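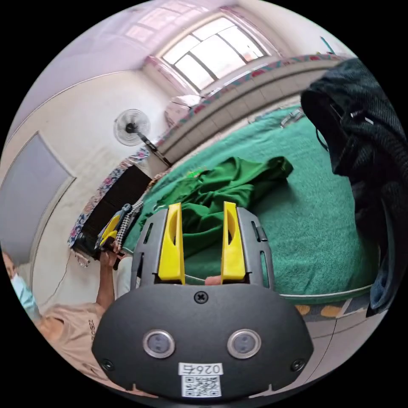
Folding Shirts With Grippers: Tips From the Cemum Club

Our club entered the laundry round this year. The task sounds like something you'd give a six-year-old: take one T-shirt, crumpled, and leave it folded on a flat surface. The catch is that you do it with a two-finger gripper in each hand, so that the recordings can later be used to train a robot arm that has never had a mother. Each pair of students owes Moodley, our long-suffering supervisor, 200 clean folds by the end of term. What follows is what we know so far, including several things we were told in November and ignored.

Setting up the bed

A bed beats a table. It gives a little when you push the fingers under a hem, where a tabletop just makes them skate. Pull the sheet tight first. If you leave slack, you will fold the sheet along with the shirt, and you will be very proud of it until you try to lift the thing.

A terry towel or a blanket with some texture helps too. The shirt stays where you left it instead of drifting toward the pillow. Color is a matter of taste, but a green shirt on green bedding is hard mode. We did a lot of hard mode before anyone suggested looking in another drawer.

Switch the fan off, or point it elsewhere. One breath of air under a half-folded sleeve and you're back to the beginning.

Picking up the first layer

Come in low with the fingers open, close on a single layer, and lift just enough to see what you've got. It will be two layers. Put it down and try again. Pinching near a seam works best, and the collar is the easiest place to learn. Keep one gripper resting on the cloth as a weight while the other goes hunting.

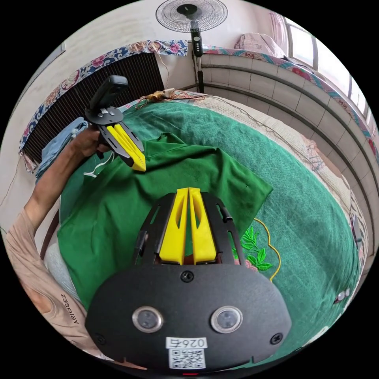 Getting the wrinkles out

Don't iron with the gripper. Everyone tries it, dragging closed fingers down the front like a tiny snowplow, and all it does is move the wrinkle to the next county. Lift the shirt by two points, pull gently apart, and lower it bottom hem first.

Two points means two grippers, and two grippers means your hands will want to do the same thing at the same time. They shouldn't. One holds, one travels. Say it out loud if you must. Karabo Magagula says it under her breath for whole sessions, and her folds are better than mine, so I've stopped making remarks.

A shirt with a big print is a gift. The letters tell you which way is up, and the stiff patch of ink holds a crease better than plain cotton. Hang it from the top gripper for a moment, let it stop swinging, then bring the lower one in to pinch the bottom end.

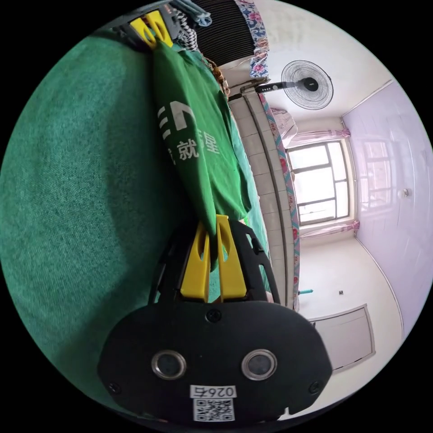
Lindiwe Potgieter

I took over this page from Rernosine, our sister club, who wrote the first version and then moved on to socks. I wish them luck. My own additions are mostly about stamina. Our best session produced 72 usable folds and a forearm I couldn't open a jar with. Swap roles every 3 shirts, rest your elbows on the bed when you can, and stop when you start arguing with the cloth.

Also, start every take from a proper crumple. A shirt that has been folded all afternoon remembers its creases and will practically fold itself, which looks wonderful and teaches the robot nothing. Pick it up, scrunch it, drop it. This is the one part of the job that comes naturally.

Watch where your partner's legs are. Sitting on the bed is comfortable - it also tilts everything toward you, shirt included.

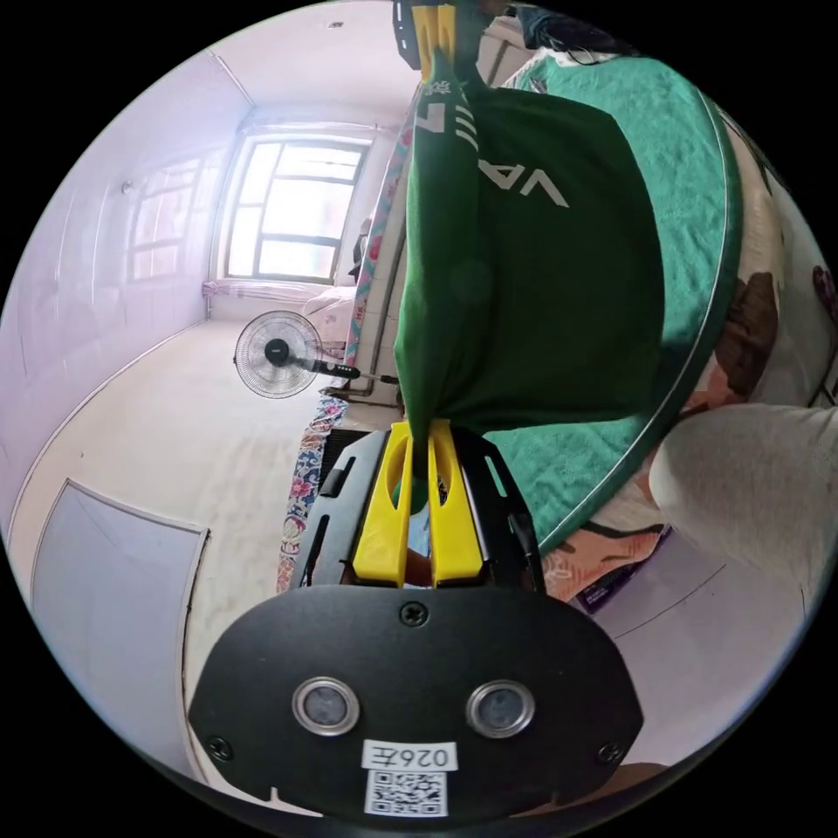 Before you pack up

Wipe the lenses with a dry cloth, and not the shirt you've been folding, which is full of lint by now. Check the screws on the housing with a small Phillips driver and leave them snug. Charge whatever needs charging. Write down the number of good takes while you still agree on it.

Then put the shirt away. You may use your hands.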